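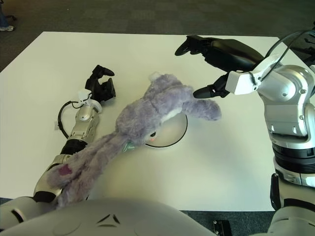
长毛兔子玩偶打结成毡，还能不能救？（附：脖子上有绿色的东西，怕掉色）

版块：居家清洁 > 布艺与毛绒
发帖人：Linnea Torvik
12月1日 星期一

各位好，求助一只兔子。

淡紫偏灰的长毛兔，躺平了比我女儿的枕头还长。主要工作是被拖着走，兼职当枕头、当毯子、当过一次擦果汁的抹布。年资不详，反正比家里的沙发老。现在的问题是毛结了，摸上去一绺一绺的，有些地方用手指能捻开，有些地方已经发展成一种新型面料。

先交代我已经干过的蠢事，省得大家一条一条猜：

一、用人梳的那种细齿梳子梳过。梳下来一小团毛，兔子看着没变化，我看着老了。
二、用婴儿湿巾擦过表面。香了一个下午。
三、在Golestani买过一瓶“毛绒织物复苏喷雾”，喷完要等二十五分钟再刷。等了，刷了，复苏的只有我对退货政策的兴趣。

还没干的蠢事是整只扔进洗衣机。我先生主张扔。他的理由是“兔子又不会游泳，但是也不会淹死”，我让他先去洗碗了。

我称过，干的时候442克，厨房秤上称的，秤后来也擦了。写上来是因为我看别的帖子里有人问重量，说跟甩干有关系，我不懂，你们懂的人自己用。

里面的填充捏起来大部分是棉，屁股那里有一小包颗粒，沙沙响，不知道是塑料粒还是别的什么。身上没找到洗涤说明。接缝我翻着看了一遍，后背有一处两厘米左右的补线，是我妈补的，用的是黑线，她说家里就剩黑线了。 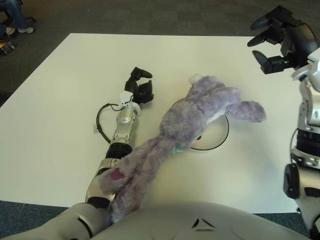 我最拿不准的是几处颜色不一样的地方会不会互相染。兔子本身是紫的，掉不掉色没试过，之前湿巾上没看出什么。脖子那里有一小块绿的，缝死了拆不下来，我怀疑它是全身最容易出事的部位。再就是脚底，紫毛里露出来的那块粉红偏洋红的脚垫，颜色特别正，正得让我心慌。头顶和胸口还有浅得发白的毛，染上一点绿就全完了。我女儿认兔子的顺序是先看脚底，再闻，所以脚垫颜色不能变，味道变多少可以商量。

想问的：

手洗还是机洗？先梳还是先洗？打结成毡的地方是剪掉还是硬梳？颗粒能不能下水？要多久能干透？最后这条很要紧，因为没有兔子的晚上，家里没有人睡觉，包括隔壁那家。

谢谢。语气有点急是因为今天周一。

————

Agnes Skjelbred

洗衣机。冷水，轻柔，塞枕套里，扎口。

我家三只都这么洗的，都活着。绿的那个没事，你想多了。

（有一只现在耳朵朝后，习惯了挺好看。）

————

Nam-gil Bang

楼上的方法对短毛的可以，对这只我投反对票。长毛已经打结了再下滚筒，结会越滚越紧，出来就是一只毡靴。我在Flostley的旧物修补铺帮过四年忙，毡靴见得多，主人端着靴子进门的表情也见得多，都是那种“你先别说话”的表情。

按你的问题倒着说，因为最后一个最先要定。

干透。不要指望一天。长毛加棉芯，室温下我会留出两个整晚，冬天没暖气的屋子再往上加。所以请先解决替补问题：找一只别的东西提前上岗，至少让孩子抱两天再送兔子去洗。临时上岗的替补一般会被扔下床，提前上岗的只会被踢到床尾，差别很大。外面毛干了不算干，手指往肚子里使劲按住，数十秒，指尖发凉就是里面还有水。没干透就还给孩子，过一个星期你会在另一个版块发帖，标题里有“霉味”。

颗粒。塑料粒能下水。怕的是另一种：有些老玩偶屁股里装的是谷壳、豆子之类，泡过之后会有自己的想法。隔着布捏一捏，塑料粒大小一样，又硬又滑；粮食类的大小不匀。捏不准就从接缝挑开一个小口看一眼，看完缝上。你母亲的黑线可以顺便换掉，也可以留着，我个人建议留着，换了容易引发家庭矛盾。

如果是粮食，把那一包整个取出来再洗，洗完换一包新的塑料粒，手工店按小袋卖。

颜色。这个别猜，测。拿白棉布或者棉签，蘸温水加一滴洗衣液，按在绿的那块上一分钟，再换干净的按脚垫，再换一根按紫毛，紫毛挑腋下测。布上干干净净的就可以全身下水。绿的那块掉色而又拆不下来的话，用保鲜膜把它裹紧，外面缠皮筋，全程不让它泡着，最后单独擦。皮筋别勒到周围的长毛，勒一次又多一个结。

先梳还是先洗：先梳，干着梳，能开多少开多少。人用的细齿梳你可以还给人了。去买宠物用的针梳，针尖带小圆头的那种，最便宜的就行。手法比梳子重要：

一只手捏住毛根，就是贴着底布那里，另一只手从毛尖开始，每次只往里进一点点。捏毛根是为了别把底布上的毛连根扯下来，扯秃了长不回来，它是兔子，但它也不是兔子。

遇到捻得开的，用手指捻，比梳子快。遇到已经成片的，先别剪，拿尖头小剪刀顺着毛的方向竖着劈，劈成几小绺，再一绺一绺从尖上梳。横着剪会出一个坑，全家人的眼睛从此只看那个坑。实在劈不开的硬块，剪掉表面那一层，剩下的靠旁边的长毛盖。长毛就这点厚道。

梳不完没关系，一晚上梳一条腿，看着电视梳。

洗。用盆，水温手摸着不热不凉。洗衣液用给羊毛的那种，一小瓶盖，多了冲不干净，干了更粘。我自己用Clinport，没有感情，只是铺子里一直剩着半桶。兔子按进水里，按，松，按，松，像挤海绵那样。不搓。搓就是在做毡，做毡的人就是这么搓的，他们还收学费。

水换到不起泡为止。最后一盆可以加一点点护发素化开，泡几分钟再过一遍清水，毛会顺很多。香味淡的，考虑到你家有一位靠闻的。

出水的时候两只手托着身子抬，别提耳朵，也别提腿，吸饱水的棉芯很沉，442克是干的时候的事了。铺一条大浴巾，兔子放上去卷起来，压，换一条再压。压完如果还在滴，洗衣机单独脱水，枕头套装好，最低档，一两分钟就停。这一步楼上的枕套就用得上了。

然后平躺着晾，下面要透气，架子或者倒过来的洗衣篮都行，半天翻一次面。电吹风只能开冷风，热风一过，毛尖会卷，卷了就定型了，这种合成的长毛一般受不了热。半干的时候拿针梳轻轻过一遍，全干再过一遍，这两遍最见效果，值得为它把闹钟定上。

我没摸过你这只，以上按一般长毛玩偶说的。

————

Britt-Marie Holmgren

补一条，上面那位写得很全了，就差没管您先生洗碗的事。

洗之前给兔子拍几张照，尤其是脸。长毛玩偶洗完，眼睛旁边的毛朝哪边倒会变，整个表情就变了。我给外孙洗过一只熊，洗得非常干净，还回去以后他看了很久，问我原来那只什么时候回来。后来对着旧照片拿梳子把眉毛那块梳回原样，才算认了亲，前后折腾一个晚饭的工夫。

闻的问题更难办一点。我的办法是洗完干透，把它跟孩子穿过的睡衣一起塞进枕头套过一夜。不科学，灵过一次，没灵过一次。

还有就是Cleltov那边的干洗店收毛绒玩具，我问过，店员说可以洗，但是“不保证性格”。我到现在不知道他是不是在开玩笑，反正没送。

————

Linnea Torvik（发帖人补充）

谢谢各位。棉签测过了：绿的掉一点点，脚垫不掉，紫的不掉。保鲜膜已备。

颗粒大小一样，又硬又滑，按塑料的处理。

针梳买了，在宠物店，店员问我是什么品种，我说长毛兔，她问多大了，我说比沙发老，她就没有再问。昨晚梳完左腿，花了一集半电视剧。右腿今晚。身子打算一月再说，我先生说照这个速度等女儿上大学可以洗完，他现在连锅也在洗。

替补是一条围巾，目前在床尾。

————

Agnes Skjelbred

围巾也可以机洗。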